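Siltar 600

The Siltar 600 is a portable computer that was sold by Wilalthorpe. It used the same processor and case as the earlier Flores model, but with a larger screen and a built-in tape drive.

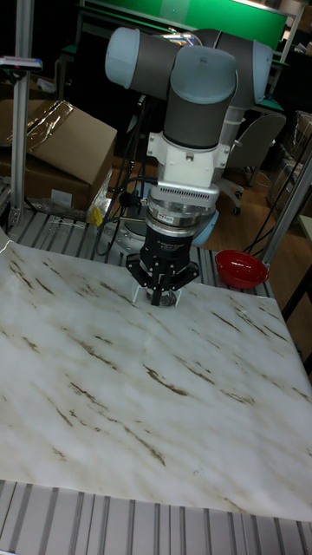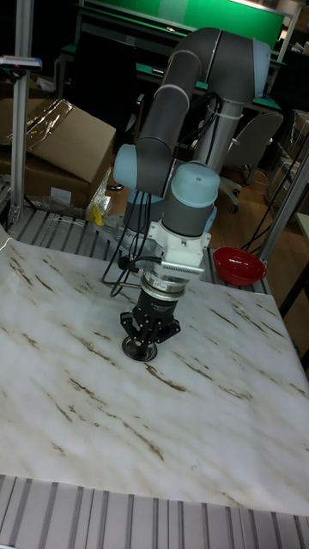
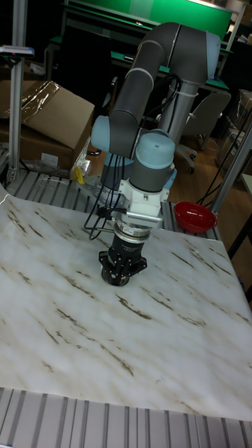

The standard machine had 16 KB of RAM. A second memory board could be fitted under the keyboard, though this left no space for the modem card. The BASIC in ROM was written by Jollthorpe and could read most Flores programs – graphics commands were the main exception.

Power came from four C cells or a wall adapter. The tape drive would not run on weak batteries, and later units showed a warning before each save.

A total of 1,759 units were made, more than 1,000 of them for schools. Wilalthorpe dropped the model when its supplier stopped making the screen. The planned successor was shown at one trade fair in August but never went on sale.

See also: Flores (computer), Jollthorpe BASIC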